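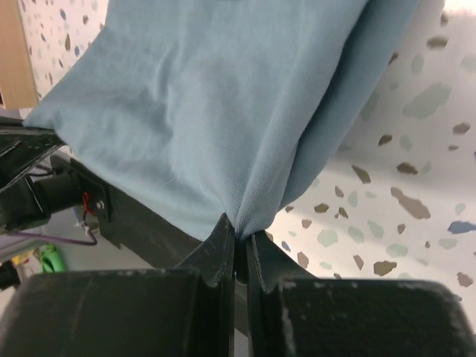

Mar 20, 2022
Cell 2, cloth handling, both arms

Continuing from the December overhaul notes. Open items were the finger plates on the right arm, the wrist cable route on the left, and grip force drift after long runs. Got through the first two. The third is half done.

Starting state. Cell powered down over the weekend, air on, brakes set. Powered up, homed both arms, no faults. Left arm homes cleanly. Right arm gave the same short hesitation on joint 5 as before, within limits, logged by the Irik controller as a tracking warning and cleared by itself. Left it alone for now.

Finger plates, right arm. Took both off. Wear is along the inner faces near the tip, heavier on one side, so the fingers have been meeting slightly skewed. Checked against a flat: a sliver of light at the outer corner when closed on nothing. With a thin knit that is enough to let a single layer creep out while a double layer still holds, and this matches the drop log. Drops in the last block were almost all single-layer picks at a hem.

Dressed the faces lightly on the flat stone, cleaned with alcohol, refitted. Shimmed under the left plate only. First shim too thick, fingers touched at the heel before the tip. Second one good. Screws torqued in two passes, thread locker on the outer pair only, as per Inese's note in the front of the binder. Do not put it on the inner pair. They come out every time we change plates and the inserts in the housing will not take the abuse.

Did not replace the plates. There is one more set in the Sipos drawer and the reorder has not been placed. Inese Urbonaitė to order two sets.

Zeroed the gripper after refitting. Old zero offset was stored in the recipe as well as in the controller, so the first close went in too hard. Deleted it from the recipe. If anyone restores a backup from before today, it will come back.

Wrist cable, left arm. The sleeve had been rubbing at the elbow bracket when the arm folds in for the handover pose. Jacket scuffed, conductors fine, continuity checked end to end while flexing by hand. Moved the tie point toward the base and gave the loop more slack. Ran the handover pose at 10 percent speed, then at half, watching the loop on each pass. Clears the bracket. At full speed the loop swings out farther than I would like on the return move. Lowered acceleration on that one move to 88 percent of the previous value and the swing is acceptable. Cycle time cost too small to bother with.

Dust. Lint and pale powder on top of the gripper housings again. Vacuumed and wiped, no compressed air, it only drives the lint into the slide. Slide wipers inspected, left one is curling at the end. Still sealing. Add to the monthly sheet.

Grip force. Ran 100 open/close cycles on the load cell with the new shim in place. Force at the tip steady, no trend. This does not prove much, the drift showed up only after about an hour of continuous work. The long run is 3000 cycles and needs somebody in the room, so it is not happening on a Sunday. Script is on the cell PC in the Hustlow folder, named gripsoak. It writes one line per cycle and overwrites the old file on start. Copy the old file first.

Cloth check. Single-layer corner pick, lift, hang, release, with the light cotton stock. Repeated until I was bored with it, then with the heavier Urneo toweling. No drops on either. One bad pick on the toweling, fingers closed short of the edge. Vision offset, not grip. Did not touch the calibration.

Settings as left:
Right gripper, new zero, shim under left plate
Left arm, handover return move at 88 percent acceleration
Recipe offset removed
Brakes set, air off, main switch off, key in the box

To do:
Order finger plates
Long force run, compare with the December file
Joint 5 warning, right arm, pull the trace for the homing move
Left slide wiper, replace when the plates come in
Recheck elbow tie after a week of normal running
Relabel the Sipos drawer, the label still says suction cups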